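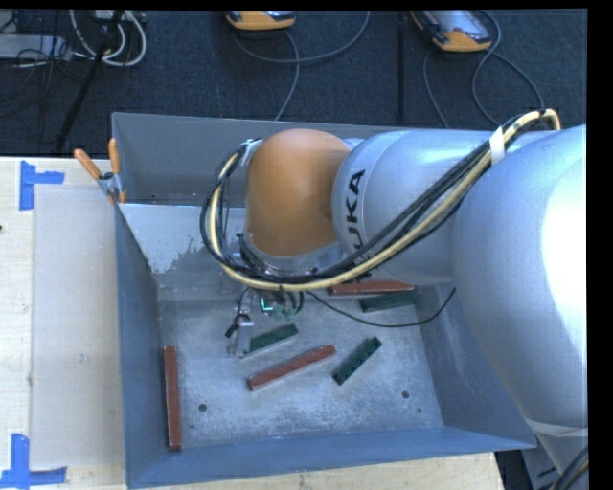 ## 4. Making the Felt Leaf Garland

This section covers the assembly of the leaf garland supplied with the Kestetholm Felt Craft Kit. Read all of the steps before cutting. Children should work with an adult whenever scissors or the glue gun are in use.

### 4.1 Before You Begin

Lay out the following on a flat, covered surface:

- Felt sheets, green and rust
- Temullow cotton cord, 92 inches
- Leaf template, card
- Fabric scissors and a fabric marker
- Low-temperature glue gun (not supplied)

**Note:** Felt from the Ortner range is thicker than the standard sheet. Cut it one layer at a time.

### 4.2 Cutting the Leaves

1. Place the template on the wrong side of the felt, close to one corner. Trace it with the fabric marker.
2. Move the template along and trace again. Leave a narrow gap between outlines.
3. Cut just inside the marked line so that no ink shows on the finished leaf.
4. Fold each leaf in half lengthwise and press the fold firmly with a fingertip to form the center vein.

**Caution:** Fabric scissors are sharp. Close them when they are not in use and keep them away from the edge of the table.

### 4.3 Attaching the Leaves to the Cord

1. Tie a loop at each end of the cord. The loops will be used for hanging.
2. Starting 4 inches from the first loop, place a small dot of glue on the cord.
3. Press the stem end of a leaf onto the glue and wrap it once around the cord. Hold until set.
4. Continue along the cord, changing color with each leaf and spacing the leaves 2 inches apart. Stop 4 inches before the second loop.
5. Leave the garland flat until all of the glue has cooled.

**Caution:** The nozzle and the melted glue can cause burns. Do not touch either one. Unplug the glue gun before leaving the table.

**Note:** If a leaf is crooked, do not pull it from the cord. Trim the wrapped end with scissors and attach a new leaf in the same place.

### 4.4 Hanging and Care

1. Hang the garland by its two end loops from small hooks or removable clips.
2. Keep it away from candles, heaters, and lamps.
3. Remove dust with a soft, dry brush. Do not machine wash or iron.

Replacement templates can be requested from the Keltorville service desk. Quote part number 300 with the order.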